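Sorting out the small parts this month. Screws, beads, fuses, odd earrings, the lot. It has all lived in one biscuit tin since 2004 and I'm tired of tipping it out every time I want one thing.

Bought a few divided boxes from Stovar. Tinted plastic, clear lid, little latch on the front. You can see the dividers through the sides, though small dark things are harder to pick out than I'd like.

First rule: clear a flat white surface before starting. Anything you drop shows up straight away – on the old patterned tablecloth I lost half of it.
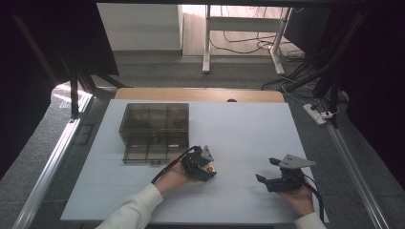
Second rule: one kind of thing per compartment, even if that means a compartment with a single fuse in it. I tried doubling up and was back to rummaging within a week.

The Geleo boxes are cheaper but the dividers lift out, and beads get underneath them. Fine for bigger bits. I keep picture hooks in mine.

Roughly 200 screws done so far. The tin is still half full.

Someone asked about labels. I write on masking tape and stick it inside the lid – it peels off clean when I change my mind.

Buttons next. They can wait until September.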